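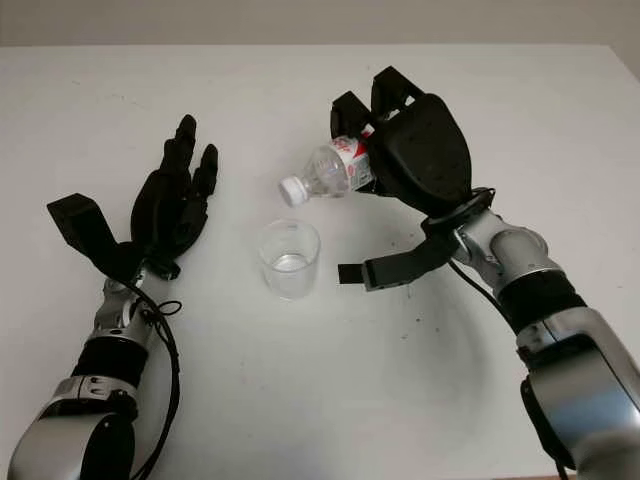

## About Fernano

We sell cups and bottles. We would like to say there's more to it, and a branding agency once offered us a page of words about hydration journeys, but we sent it back.

Fernano started because we didn't believe what it said on the packaging. "Unbreakable" tumblers were breaking. "Crystal clear" ones went cloudy by the end of a month in a café dishwasher. Bottles that promised not to leak had plainly never been in a school bag. We were buying for a small canteen at the time and had a cupboard full of disappointments, so we began keeping notes on them, and other canteens began asking for the notes.

### What we do

We test drinkware before we stock it, and we stock very little. The current list has 28 items on it. Our main suppliers are Hadudura, who make plain clear cups, and Trason, who make bottles. Neither pays to be on the list, and both have had things sent back.

A cup goes through 1000 wash cycles. We look at it against a white surface before and after, as that's where scratches and haze show up, and then we fill it, stack it and drop it on a hard floor. Bottles get filled, capped and left on their sides overnight. The lid is what usually fails. If you take one thing from this page, look at the lid.

We don't give stars or marks out of ten. We have never understood what a seven means for a cup.

### What we don't claim

You won't find the word "eco" on our labels. A plastic bottle used once is a plastic bottle used once, whatever colour the leaf on the front is. We stock some refillable ones that we think will last, and we'll tell you how long ours have lasted so far. Past that, we'd be guessing.

We also can't tell you that water tastes better out of one cup than another. We tried this with 20 people in October and got nothing worth printing. A well-known trade newsletter ran it as a success anyway, and we've given up writing to them.

### Where we are

We have 2 rooms above the Iwasaki building, one for stock and one for testing. The stairs are steep and there's no lift, so please ring before you deliver anything heavy. Visitors are welcome in the mornings. Bring a cup you don't trust.

Orders are by the box. Returns are accepted if the thing doesn't do what we said it did, and we try not to say very much.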